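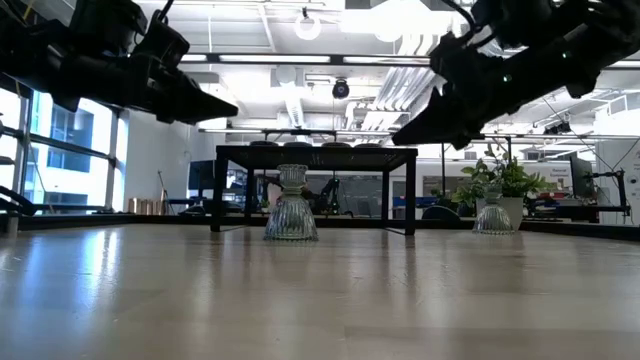 Ribbed glass on a pale wooden table, big one and little one.

Right, a thread about car boot sales, as I got back from the Skirkholm one at 2pm with sore feet and a very full bag.

Get there early. Gates open at 5 for sellers and the dealers are already going through people's boxes with torches. I got there at 7 and the good lamps had gone!

Bring coins. A man tried to pay for a 30p paperback with a twenty and the poor woman had to go round four stalls for change.

Ita Flanagan swears by the Esgate one instead – 200 pitches in summer, she says, and a proper bacon roll van. I've never made it past the roundabout at Niven without getting lost.

Best buy this time was a bread bin for £14, which I know is a lot for a boot sale, but my old one had no lid and I'd been moaning about it since January.

Worst buy – a jigsaw. You know why.

Anyone know if Skirkholm runs through the winter? The sign on the gate has faded to nothing.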